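Betreff: Re: [hausliste] Snackkiste im Gemeinschaftsraum, wie machen wir das jetzt?

Hallo zusammen,

Corentin Deschamps schrieb:

> Liebe Leute, ich habe gestern mal in die Kiste geschaut und war
> ehrlich gesagt erschlagen. Da liegen angebrochene Sachen neben
> vollen, dazwischen leere Tüten, und keiner weiß, was wem gehört.
> Können wir uns auf ein System einigen? Ich wäre für Klammern und
> Namensschilder. Und wer räumt eigentlich die Tragetaschen weg, in
> denen das Zeug angeliefert wird?
> Grüße, Corentin

Danke fürs Anstoßen, Corentin! Ich hatte das Thema schon seit der letzten Filmrunde im Kopf und habe mich dann doch wieder gedrückt (man kennt das). Mit den Klammern bin ich sofort dabei, ich habe bei Elby noch eine Packung liegen sehen, 40 Stück, das reicht uns ewig. Namensschilder finde ich schwieriger. Wenn auf jeder Chipstüte ein Name klebt, traut sich am Ende keiner mehr zuzugreifen, und dann können wir die Kiste auch gleich abschaffen - das fände ich richtig schade!

Mein Vorschlag wäre: Alles, was in der Kiste liegt, ist für alle. Wer etwas für sich behalten will, nimmt es mit in die Wohnung. Dazu kommt einmal im Monat Geld in die Dose, und wer gerade einkaufen geht, nimmt sich daraus, was er braucht, und legt den Bon rein. In der Dose sind im Moment 61 Euro, ich habe vorhin nachgezählt, davon kommen wir locker über den Sommer.

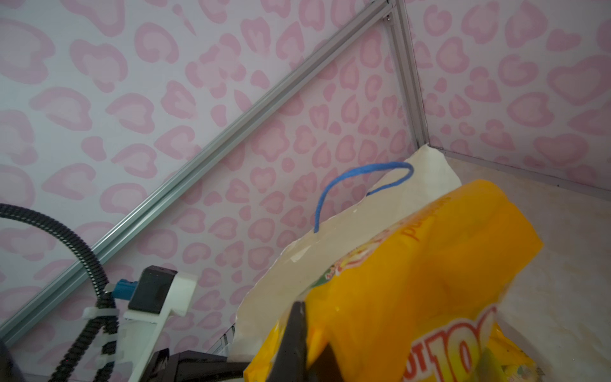

Plidport, 3. Juni 2026

Zu den Tragetaschen, die Frage war ja auch noch offen: Die weiße mit der blauen Kordel liegt ganz zerknittert unter der gelben Snacktüte, und so sieht es halt schnell nach Müll aus, obwohl man sie prima weiterverwenden kann. Ich würde solche Taschen glatt streichen, einmal falten und in die unterste Schublade im Flur legen. Die mit Kordel bitte nicht wegwerfen, die nehme ich gern für den Flohmarkt in Hellincombe, da fragt jeder zweite nach einer Tüte und ich stehe jedes Mal ohne da.

Und noch was zum Einräumen, wo wir schon dabei sind. Große Tüten am besten nach hinten und aufrecht, kleine Sachen nach vorn, Schokolade im Sommer bitte gar nicht (letztes Jahr im Oktober habe ich noch Reste aus den Ritzen gekratzt, kein Witz). Angebrochenes kommt nach oben, mit Klammer, und wird zuerst gegessen. Mehr Regeln brauchen wir meiner Meinung nach nicht, sonst hängt bald wieder so ein Zettel an der Tür wie damals bei der Waschküche.

Ach ja, Tesfamariam hat mir ein Angebot für einen richtigen Schrank mit Türen geschickt, 722 Euro, ohne Aufbau. Hübsch ist er schon! Aber für ein paar Tüten Knabberzeug ist mir das zu viel, ich würde lieber bei der Kiste bleiben. Wenn das jemand anders sieht, bitte kurz hier über die Liste und nicht nur an mich, sonst muss ich wieder alles weiterleiten.

Die Klammern bringe ich beim nächsten Einkauf mit. Corentin, magst du dich um die Schublade kümmern? Da liegen noch die alten Verlängerungskabel drin, die müssten vorher in den Keller.

Liebe Grüße aus dem zweiten Stock
Marit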